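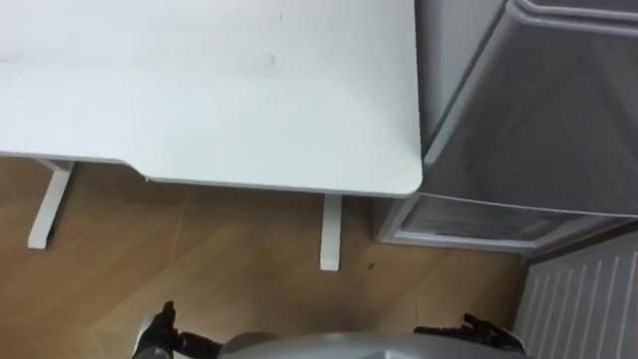
Bureau blanc à côté d'un meuble de rangement.

Visite chez l'opérateur Drultari

Imprimer | Envoyer par e-mail

2022-12-26

En mars j'ai pu visiter le centre technique de Drultari, à Flollano, avec 16 autres abonnés. Manuela Serra nous a reçus et elle a expliqué comment le réseau mobile est surveillé jour et nuit. Le centre suit 123 antennes, dont trois dans la vallée de Pagano, où le signal reste faible selon mon expérience.

J'ai posé la question à Sushil Sisodia, ingénieur radio. Il m'a répondu que quatre antennes nouvelles sont prévues, mais il n'a pas voulu donner la date. La partie sur les forfaits de données était un peu longue à mon goût. Pour la prochaine visite, il faut s'inscrire en agence.

Catégorie : Télécoms et réseaux mobiles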